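Glass top on a wicker table slides about, what do you put under it?
Home Help Board > Furniture and Floors
Posted Sunday, January 5, 2020

Guðlaug Hauksdóttir

We moved a wicker table in from the conservatory before Christmas and it now stands in the workroom, which has a bare concrete floor. The top is a loose sheet of glass laid over the weave. It was fine for the first week or so, but now it shifts whenever anyone leans on it, and it rattles if you put a mug down. The table was sold as the Hawthorne and the shop no longer keeps spares for it. There were small clear pads under the glass once, but most have perished and two have gone missing.

I have been looking at replacement pads and can't tell whether I want the hard sort or the soft sort. I would also like to know if there is a way to stop crumbs and dust getting down into the wicker. I have to lift the glass off to clean it and I can't do that on my own.

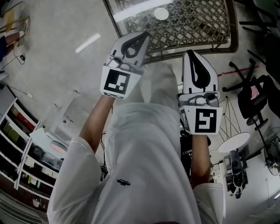
The other thing is the ceiling lights. In the conservatory we never had them on, but in the workroom they are on all day and anyone sitting at the table gets the glare in their eyes. The glass throws back a long bright streak on the left and a round white spot towards one edge, although you can still see the diamond pattern of the weave through it. I don't want to cover the whole top with a cloth if I can help it, as the pattern is the reason I bought it. Would a matt film work, or does it look cheap?

Réjean Beaudoin

Soft ones. Hard pads are for glass on metal. Mine are from Luler, they came in a bag of 15 and I have used 9.

Custódio Cordeiro

I repair cane and wicker and see a lot of these. Take the glass off with a second person, stand it on a folded blanket against a wall, and peel away what is left of the old pads. Any sticky residue will come off with white spirit on a rag. Wipe the underside of the glass afterwards with plain soapy water and let it dry fully.

Put the new pads on the frame and not on the weave, one at each corner and one halfway along each long side. The weave gives a little when it takes weight, and that is usually what starts the glass moving. Check the legs as well. Concrete floors are seldom level, and if the table rocks the top will creep whatever you put under it. A felt disc under the short leg is enough.

For dust, go over the wicker with a soft brush on the vacuum every few weeks. You can't seal the gap properly and I wouldn't try, as any damp gets trapped.

I have fitted matt film twice and both customers took it off again. It dulls the pattern. Try turning the table a quarter turn first, or move the chairs round.

Ánh Lương

We just use a runner down the middle. It stops most of the glare and you can still see the wicker at both sides.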